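Teleop demos for toilet scrubbing: what should the left arm be doing?

Posted in Humanoids > Teaching by demonstration
Asked by tallow_bench

I'm recording remote control demos of a humanoid cleaning a toilet with a brush. The right arm has the brush, the left arm has no job. I have 43 demos so far and I'm not happy with them. In some I put the left hand on the toilet, in others I leave it hanging in the air. When I play back the trained policy, the left arm drifts between the two and sometimes stops halfway. The scrubbing itself is passable on the left side of the bowl and poor elsewhere.

Should I pick one pose for the left arm and throw out the rest? And should taking the brush out of the holder be part of the same demo, or its own task? Head camera views are below.
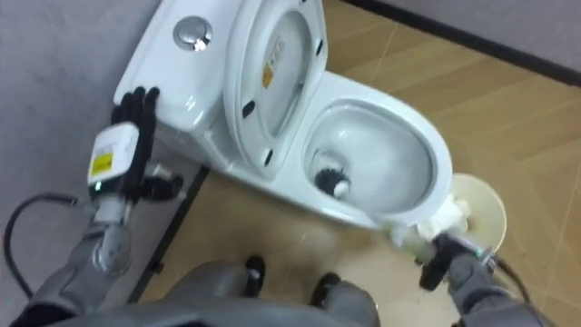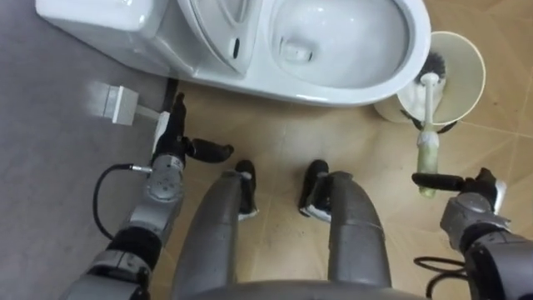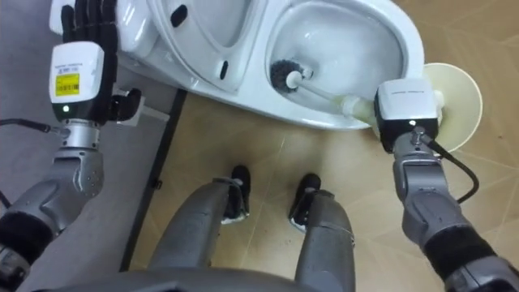 Left hand on the toilet in the first and third, free in the second with the brush in its holder.

The control software is Plutberg, with our own recording script on top. One run takes me 50 seconds if nothing slips.

3 answers

norkholm_lab

Pick one. The policy can't tell why you rested the hand in one run and not in another, so it learns a mix of both.

I would keep the hand on the toilet while the brush is in the bowl. Leaning in with one arm shifts the upper body, and a second contact gives you steadier brush strokes. Place the hand before the brush touches the bowl, in the same spot every time, and lift it only after the brush is clear. Don't push down with it. If your left arm reports torque, look at the curve and drop any run where it climbs.

You don't have to throw out the old runs. Cut them at the point where the brush enters the bowl and keep the first part for training the pickup. That also answers your other question: I'd make it two tasks, pickup and scrub. Pickup fails in different ways, mostly a bad grip on the handle, and you will want to redo those runs without scrubbing each time. Start the scrub demos with the brush already gripped, and vary the grip by a small amount between runs.

For coverage, do 10 runs that start on the right side of the bowl. If they all start on the left, the policy will spend its time there.

Tu

Just use more data. 43 is nothing.

grout_and_gears

More data won't help if the new runs are as mixed as the old ones. I agree with the first answer except for splitting the task. We kept pickup and scrub together and it was fine, but our holder was screwed to the floor. If yours can move, split them.

Also check your own habits at the controls. I found that in 9 of my runs I had paused with the brush over the rim while I looked for a better view, and the robot learned the pause. Trim those out before you train again.

Comment from tallow_bench: Thanks. The holder is not fixed, so I'll split the task. Redoing the scrub part with the left hand down.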